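Home | Notebook | Sites | Contact
Print | E-mail this

Sat 26 October, Testudville solar garden

Inverter 2 tripped again before noon. Mirsad reset it from the Handport and it came back at 147 V on string A, low for a clear day. Logged 40 minutes lost. 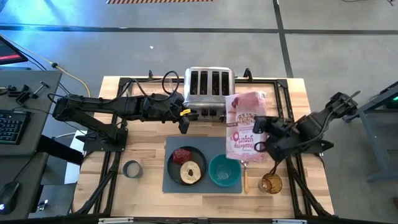

String B held steady, so the fault sits upstream of the combiner. Farah Rahman wants the July readings next to these. For the subscriber sheet on household loads I still need a plug-in appliance, and a four-slot toaster like the steel one on the table would do. Oditz has not sent the meter file.

Fuse holder on row 32 is discolored. Swap it Monday, before the load test.

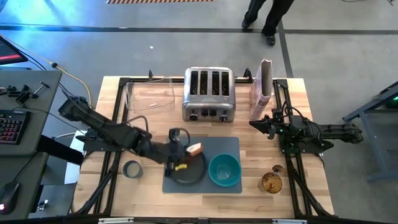

To do
- Ask Oditz for the meter file
- New fuse holder, row 32
- July readings to Farah

2 comments | Share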